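4. Surface wear on shared dining tables
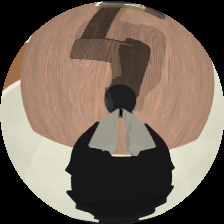 How often does a wood-grain tabletop in a shared dining room need refinishing?
Every second year was enough for most of the tables in our study, provided that spills were wiped up the same day and the surface was oiled each March.

Figure 4. Wood-grain tabletop with fine darker streaks.

4.1 Sites and tables

The tables were spread over two sites. Fenotdale is a residential college with one large dining hall, and Prinereo is a block of shared flats where each floor has its own kitchen. Both sites bought their tables from the same maker, Stirkura, in the same year, so age and original finish did not differ between them. The tables at Fenotdale are used for three meals a day during term and hardly at all outside it. Those at Prinereo are used at all hours, often for work as well as eating, and rarely stand idle for long.

The original finish was a hard wax oil put on at the factory. Neither site had a written care plan before the study began. At Fenotdale the kitchen staff wiped the tables with a damp cloth after each meal. At Prinereo cleaning was left to the residents, and habits varied a good deal from floor to floor.

4.2 Method

We looked at three kinds of wear: loss of sheen, water marks and scratches. Sheen was read with a hand-held meter at the centre of each table and at a point one hand's width in from the edge. Water marks and scratches were scored by eye on the Fitzsimmons scale, which runs from zero (no visible wear) to six (bare wood). Each table was scored by Đạt Đồng and by Thắng Đinh separately, and where the scores differed by more than one point both went back to the table together and agreed a figure.

In total 420 readings were taken at Fenotdale and 800 at Prinereo. The larger number at Prinereo reflects the smaller rooms, where we could get to the tables more often without getting in the way of meals. Readings were always taken before noon with the blinds open, as scratches are hard to score under ceiling lights. The last round was finished on 15 August 2021.

4.3 Results

Wear near the edge was worse than wear at the centre on nearly every table. This was expected, as people rest their forearms and drag their plates there. The gap was wider at Prinereo, where laptops and bags are also pulled across the edge. Scratches along the grain were scored lower than scratches across it, even when they felt equally deep to the fingertip. Both scorers noted this in the first round, and we kept the scale as it was so that later rounds could be compared with earlier ones.

Water marks followed a different pattern. They were found mainly at the centre, under jugs and serving dishes, and were more common at Fenotdale in spite of the regular wiping. We think the damp cloth may be part of the cause. Two tables that were dried after wiping had the lowest water mark scores in the hall, but two tables are too few to settle the matter.

Oiling in March brought the sheen back to near its starting level on tables that scored three or less. On tables that scored four or more it made little difference, and these had to be sanded first. Sanding and oiling one table took 60 minutes of work, leaving aside the drying time overnight. Oiling alone took far less, and could be done on a whole floor at Prinereo in a morning.

4.4 Limits

The study covers one maker and one finish. Lacquered tables wear in other ways and the scores given here should not be applied to them. We did not record how many people sat at each table, and the hours of use were taken from the sites' own booking sheets, which at Prinereo had gaps. Room humidity was logged at Fenotdale only. A table moved from one floor to another during the second round was dropped from the edge readings but kept in the totals above.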